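The pitch came from a firm called Mukora, and the word used most was "colleague". Two arms, one desk, and in time the small jobs that fill up an office day would be done for us. Shutting a laptop. Tidying a desk. I work in the back office at Milard, where those small jobs are mostly mine, so I listened harder than most.

I don't doubt that the thing moves. What I doubt is the sum at the bottom of the page. We were told it would save 400 hours a year. Whose hours? Divide up anybody's day and you'll find bits of it that look like waste: putting pens back in the pot, closing a lid, walking over to the window while you think. Take those away and you don't get a rested worker. You get somebody who is expected to fill the gap with typing.
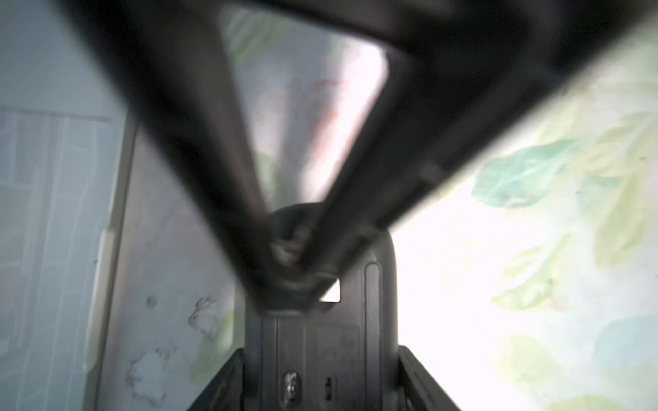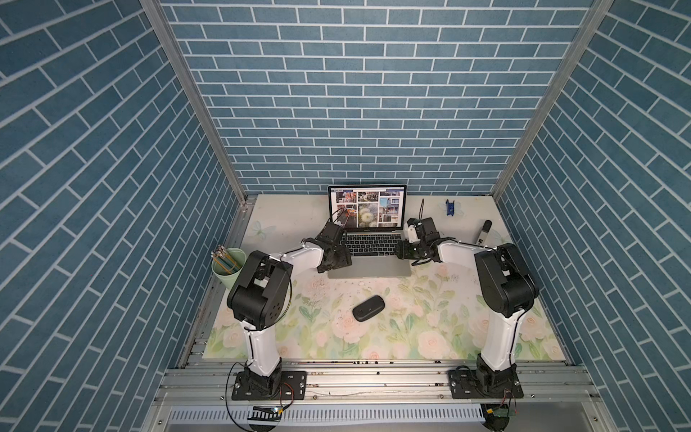
The desk, with a laptop at the back of it:
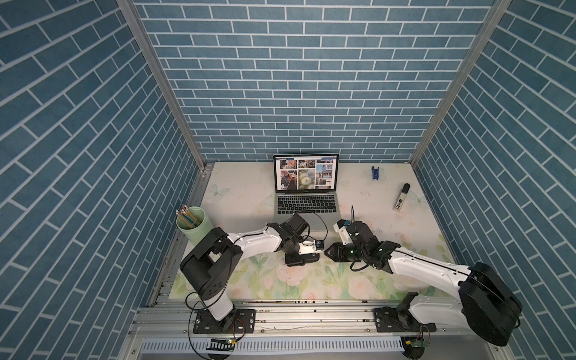
Carter Boychuk, who has run our post room for longer than I've been here, asked the question I wanted to ask. When it drops something, who picks it up? The answer was that a member of staff would be "on hand". So there's a new job after all, and it consists of standing by. I've done standing by. It is more tiring than working and it never gets counted as work.

We have been here before on a smaller scale. The Meltness scheduling system was meant to free up the supervisors, and 2 of them now spend their mornings correcting it. Their old task was at least one they knew how to do well. When I raised this in August I was told that early problems are normal. They may be. I'd still like to know at what point a problem stops being early.

If Milard wants to spend money on our desks, it could start by asking the people who sit at them. I'd have asked for better chairs and a second person on the phones at lunch. Carter would have asked for a lift that works. Neither of us was on the list of people to be consulted, and I've yet to meet anyone who was.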